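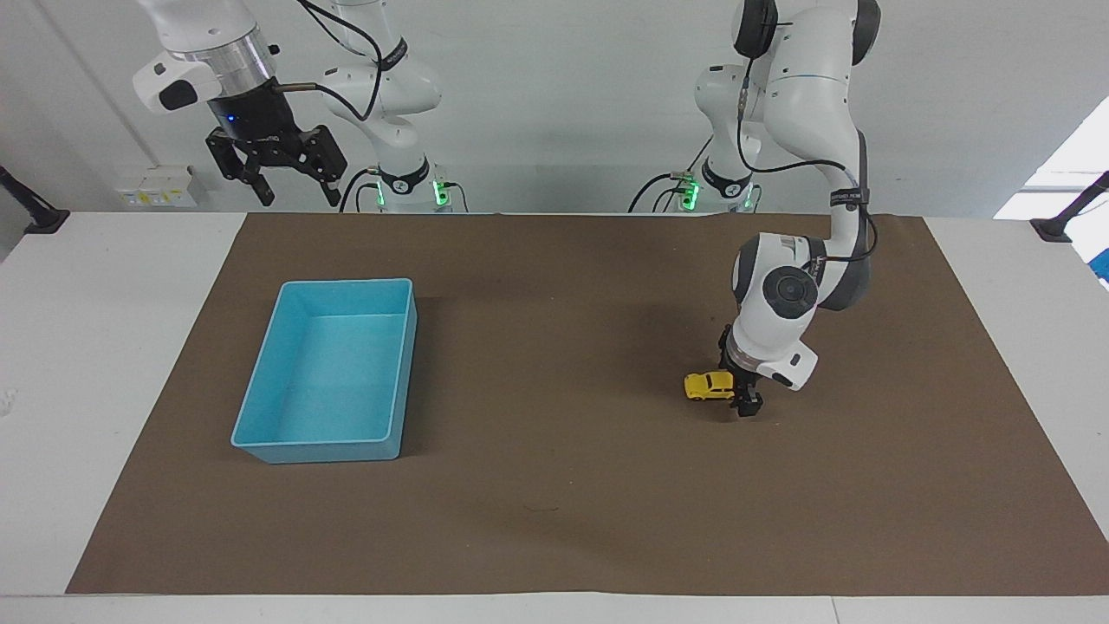 The Olance table, with the left arm's gripper down at the yellow toy car and the blue tray across the mat.

Olance: Tabletop Toy Placement with Two Arms

Welcome, and thanks for stopping by! Olance is a small set of teleoperated demonstrations in which a two-armed robot picks up a toy and puts it in a tray. We put it together to study one fairly narrow question, namely how much a policy gains from seeing both arms when only one of them has work to do, and we hope it will be handy to people with questions of their own.

What's inside

The release holds 1791 episodes, recorded with 29 different toys (small cars, blocks, animals, that sort of thing). Every episode comes with the view from the fixed camera, the joint positions of both arms, the opening of both grippers and a short line of text giving the instruction, such as "put the yellow car in the blue tray." Episodes are stored one per folder, and the loader in tools/ will read them in order or shuffled, whichever you prefer.

Left and right are always the robot's own. The camera faces the robot, so the left arm shows up on the right side of the picture. This tripped up Donnie Laing and me for longer than I'd like to admit, so please check it first if your actions look mirrored.

How it was recorded

Hanna Didenko and Magnus Urquhart did nearly all of the driving. The operator picks whichever arm is nearer the toy and parks the other one up in the air. We asked them to keep the parked arm still, but you will find a little drift in the early episodes, and we decided to leave those in – they make a pretty good test of whether a model is paying attention to the wrong arm.

What we found

We trained the same policy twice, once with the state of both arms and once with the working arm alone. The two-arm version did better when the tray was far from the toy, and we saw no clear difference when they were close together. Each version got 40 trials on toys held out of training, so please treat this as a hint and go easy on it.

Known problems

The gripper reading lags the video by 2 steps in the Yule subset. The loader corrects this by default; pass raw=True if you'd like to have it as recorded.

Contact

Questions and bug reports are very welcome in the issue tracker. Zuzana Kolář looks after the loader, and I look after everything else.

Lachlan Baird
Last updated 18 April 2021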